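Re: [grasska-news] Tap water notice, lower valley

On 16 Feb 2024, a list member wrote:
> Has anyone had an answer about the boil notice? Valtero's page says
> it covers "the Grasska supply area" and the health office says to
> ask Valtero. My mother is in Purba and has been boiling everything,
> including the water she washes the kettle with.

I tried the hotline. I was caller 34 in the queue, then caller 5, then a dial tone, so take this as the view of someone who nearly got through.

What I have comes from the notice taped up in the pharmacy, which is longer than the one online. It lists 3802 households, all of them on the lower main. Purba is fed from the upper tank and isn't on the list. Your mother can stand down, although I would let her finish the pot she has going.
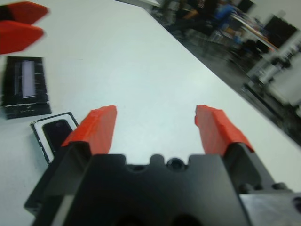 Page last changed: 16 Feb 2024

For those of us who are on the list – rolling boil, let it cool with the lid on, and use that for drinking, teeth, ice and baby bottles. Showers are fine if you keep your mouth shut, a skill this list could stand to practice.

The notice gives no end date. In July the last one was lifted on the website two days before the paper copies came down, and half of Wallex Street went on boiling out of loyalty.

There is also bottled water at the Wallex depot, 100 crates according to the pharmacy. Bring something with your address on it. They would not take my library card.

If anybody gets a human being at Valtero, please ask when the next test results are due and post the reply here, under this subject line and not a new one.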